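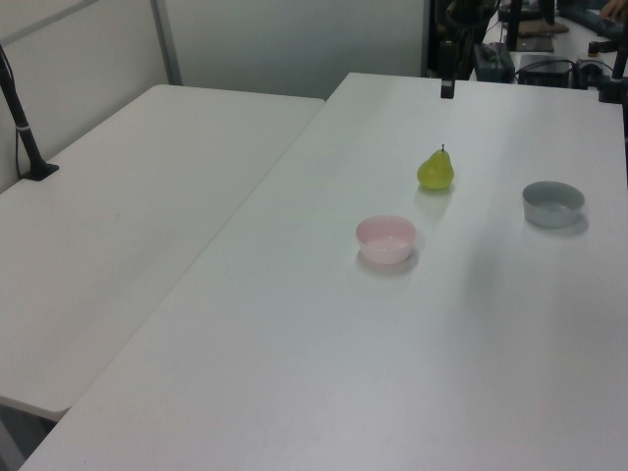
Pristari releases Koreck 5, with a planner you can argue with

Navarrete, September. I've been writing software for robot arms for long enough to know that a press release is usually where the fun gets taken out, so I asked if I could write this one myself and they let me. I'm Horacio Mansilla, I look after planning at Pristari, and as of this morning Koreck 5 is out and you can download it!

If you've not met Koreck before, it's the bit that sits between "put the pear in the pink bowl" and the joints moving. You give it a sentence, it looks at the table, it works out a plan and hands that plan to whatever controller you already run. Version 4 did this well enough, but it was a bit of a sulker. When a plan failed you got an error code and a log file as long as your arm, and you spent the afternoon reading it.

So the big change is that the plan is now something you can open up and edit. Every step is written out in plain words, with the reason the planner picked it and the options it threw away. Don't like the approach angle? Change it, press replay, and see the new path in the viewer before anything moves. I use this every day now and I get very grumpy on machines that don't have it.

The second change is on the perception side, and this is Wenceslao Iturra's work. Pale things on pale tables have been the bane of our lives (grey bowl, white tabletop, soft shadow, off you go). The old version was forever deciding that a shadow was part of the bowl and planning a drop a good way off to the side. Wenceslao rewrote the way we separate an object from the shade it throws, and he tested it against 913 tabletop set-ups that we'd kept because they had caused trouble at one time or another.

"I wanted the boring cases to be boring," he told me when I asked him for a quote. "A bowl with a shadow next to it is still one bowl." I did ask for something a bit longer, but he'd gone back to his desk.

There are smaller bits as well. Calibration for a fixed camera has gone down to 3 steps, and it will tell you if somebody has knocked the mount since you last ran it. Names work better too, so you can say "the wider bowl" or "the one nearest the pear" and Koreck will ask you if it can't tell which you mean. It used to guess. I'm sorry about that.

What it doesn't do yet: see-through objects are still hit and miss, and two arms sharing one table will plan one after the other, so don't expect them to work side by side. We're on it, and I'd rather you heard it from me than found out on a demo day.

Koreck 5 is free for teaching and research, and existing customers get it as part of their support plan. Plans saved in version 4 will open, though you'll be asked to confirm the gripper settings the first time. Novley, our simulator, has been updated to match, so do grab both together or the viewer will complain at you.

Questions, bug reports and odd-shaped fruit are all welcome at the Pristari support desk in Navarrete. Press enquiries come to me, and mornings are best.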